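25 Apr 2019

My old desktop finally gave up last month, and after a week of borrowing Ana's laptop (sorry, Ana, about the crumbs) I decided I was going to build the next one myself. I had never built anything more complicated than a bookshelf, so I did what I always do and wrote to Yaroslav, who has put together more computers than I've had hot dinners. He wrote back with 12 questions, most of them about money. 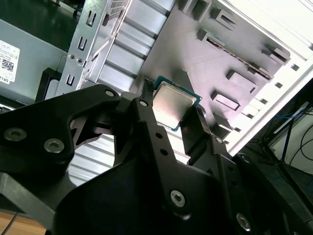 I spent far too long choosing the processor. Yaroslav wanted me to go one step up, I wanted to have something left over for a decent chair, and we went back and forth until we met in the middle. It's a funny thing to fuss over when you see how small it is - a square of silver metal with a thin teal-green border, next to that great big open case with all its slots and raised tabs. I love the inside of a bare case, by the way, all that light gray metal waiting to be filled up!

The graphics card has to wait until May, and I still need 3 more fan screws from the shop in Lomirville. If you have a favorite quiet fan, please leave me a comment.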